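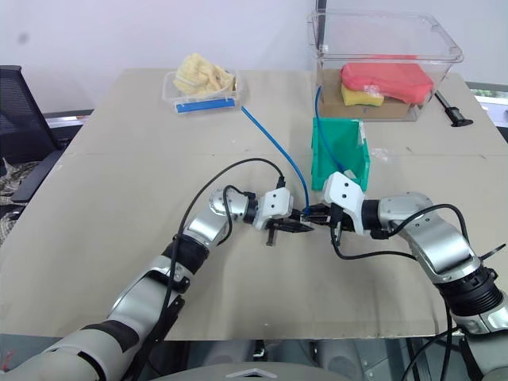
# Rundoto two-arm recording station

Rundoto is a complete station for collecting examples of handwork with two robot arms. One person guides the arms, the station records what the arms do and what the cameras see, and at the end of the day you have a set of episodes which your training program can read. It is made by Bremum and delivered assembled, with the recording software already installed.

We built it for groups who have a learning system and not enough good examples to feed it. Many of our customers began with one arm and a simple pick-and-place task, then they wanted to work with cables, cloth and lids, and for this one arm is too little. A thin cable must be held on one side while it is moved on the other side.

## What is in the delivery

- Robot body with two arms, a two-finger gripper on each
- Head camera, looking down on the working area
- Two hand controllers for the operator and one foot pedal
- Recording computer with the Karakaya software
- 2 spare pairs of gripper fingers
- Calibration plate and printed manual

The table isn't included. Almost any flat table will do, if it does not shake when the arms stop quickly. A sheet of plain cardboard on top is a cheap and good surface: it is not shiny, it protects the table, and you can replace it when it is worn.

## How a recording goes

The operator presses the pedal to start an episode, performs the task, and presses again to finish. A short press keeps the episode. A long press throws it away, and the counter doesn't move. Between two episodes the operator puts the objects back by hand, each time a little differently from before.

For every episode the software stores the joint positions of both arms, the opening of both grippers, the camera pictures, and a line of text with the name of the task. You can also add a mark during the recording, for example at the moment when one gripper gives an object to the other. We recommend to use these marks from the first day. It is slow work to put them in later.

Episodes are saved one by one. If the computer loses power, you lose the episode which was running and nothing else.

## Tasks with cables and soft objects

Cable tasks are the ones we get the most questions about, so we write here a little more. A cable never lies the same way twice, and the system must see many shapes of it before it can do something useful. In our own test set the task is to take a thin cable near its end with both grippers, pass it from one to the other and bring it to a container. We stopped at 800 episodes for this task. The first 200 were recorded by one operator, Elango Gowda, and afterwards we changed operators often, and the results became clearly better after that.

Choose a color of cable that is easy to tell from the table. A bright one on a beige or gray surface is good. Later, when the simple case works, you can mix in the difficult colors.

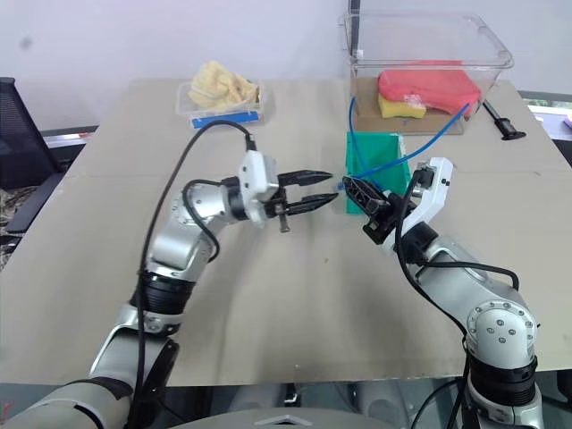

Keep some other objects on the table also. If the table has only the cable on it in all the recordings, the system can be confused by the first box or sponge it meets. Our advice is to leave a few containers and soft things near the back of the working area and to move them a little every ten episodes or so. They should not be in the way of the elbows.

The room matters less than people think, but please look where the window is. Daylight from one side gives shadows of the arms which travel over the table during the day. You can close the blinds and have the same light always, or you can record at different hours on purpose. Both ways are fine. Write down which one you have chosen.

## Before you begin each day

1. Switch on the station and let the arms go to the rest position.
2. Check that the cables at the wrists have enough slack and don't catch on the forearms when the arms cross in front of the body.
3. Open and close each gripper once.
4. Put the calibration plate on the table and press *Check camera*. Remove the plate.
5. Record one test episode and watch it before you continue.

Step 2 is the one which is forgotten. A wrist cable that pulls tight will not stop the arm at once, but you will see small jumps in the recording, and these episodes should be deleted.

## Reviewing the episodes

Karakaya has a review screen where episodes are shown next to each other at higher speed. A second person can sit there while the operator continues with the next ones. Ayten Yurt, who leads our recording room, asks her reviewers to delete every episode with a dropped object, except when the operator picks it up again without help. Those she keeps under a separate label, and they have been very useful to us - a system that has never seen a mistake doesn't know how to come back from one.

You can export all episodes or only the ones with a certain label.

## Questions we receive often

**Can we use our own grippers?**
Yes, if they fit the wrist bracket. Please send us a drawing first, so that we can check the weight and the connector.

**Is one operator enough?**
For a first trial, yes. For a set which you want to train on seriously, plan at least two, and let them change places during the day. After a long session the hands become tired and the movements become short and nervous.

**Must the operator be a robot engineer?**
No. Most people move the arms well after one or two days. Patience with small objects is more important than technical knowledge.

**Does the station work without internet?**
Yes. It needs a connection only for updates, and you decide when to install them.

**Do you also sell recorded sets?**
Our partner Clindcombe offers recording as a service, on the same station and in the same format. You can begin there and buy your own station later - the episodes will fit together.

## Ordering

The order number for the full station is 154. Spare fingers, pedals and calibration plates can be ordered separately. Stations ordered now are planned for delivery in January, and installation at your place with one day of training is included in the price. For a quotation, please tell us which tasks you want to record and the size of your table.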